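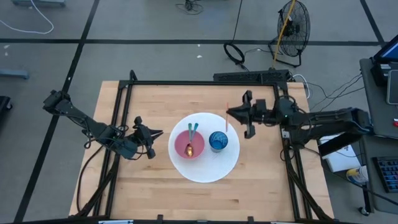 Figure 2. A single place setting on a round placemat: pink bowl with two spoons, blue glass cup, and orange straw.

3.2 The place setting as a unit of study

Household research has tended to treat the laid table as a finished product and to record it only when the meal begins. The present study takes a smaller unit, the single place setting, and follows it through laying, use, and clearing. The approach builds on the home diaries collected by Omolara Haruna in the Justura housing survey, in which residents noted where each item was put down and whether it was later moved. A total of 498 diary entries were coded. Of these, 80 concerned a setting for one person, and it is this group that informs the discussion below.

The placemat was the item most often named first. Residents described it as the part that "makes the place," and several continued to use one when eating alone at a kitchen counter. For this reason the mat is treated here as the boundary of the setting. An item is recorded as inside the setting when its base rests on the mat, and as outside when it rests on the bare table. Items held by another item, such as spoons standing in a bowl, are given the position of the item that holds them. In the arrangement shown in Figure 2, the spoons are therefore coded with the bowl, on the left half of the mat, and the cup is coded separately to its right.

This rule was adopted after a trial period in September, when two coders working apart disagreed on 11 entries. Most of the disagreements involved spoons. One coder had listed them as flatware in every case, while the other had listed them as contents of the bowl whenever the diary used the word "in." The rule now in force follows the second practice and keeps a separate field for the type of item, so that no information is lost.
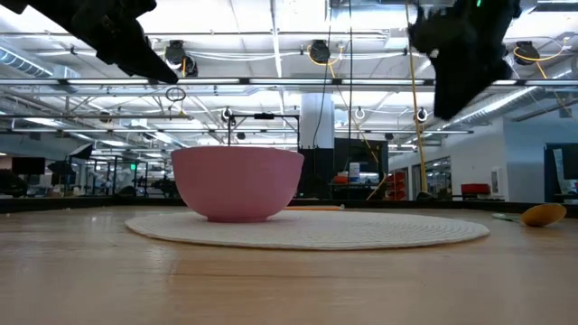 Bowls raised fewer problems. A bowl was seldom moved once it had been put down, and residents who did move it usually kept it on the mat. Spoons and straws were more variable. They were laid beside the mat, across it, or behind the bowl, and the diaries rarely gave a reason. Formal guides assign the spoon a fixed place at the right of the setting, but the entries suggest that everyday practice is looser. A spoon at the right may lie at any angle and at some distance from the mat, and residents still regarded it as belonging to the meal.

Color was noted in the diaries without prompting. Residents of the Grarkine and Samell buildings often referred to an item by color alone, as in "the pink one" or "the blue cup," and few felt a need for matching sets. The coding sheet accordingly includes the main color of each item, with a second entry where the handle and head of a utensil differ. Pattern and surface texture are recorded only when they help to tell two similar items apart.

The scheme has one clear limit. It describes where things are placed and leaves aside the order in which they were placed, which the diaries reported unevenly. The question of order is taken up in Section 4, using the longer entries from the Van der Linden building.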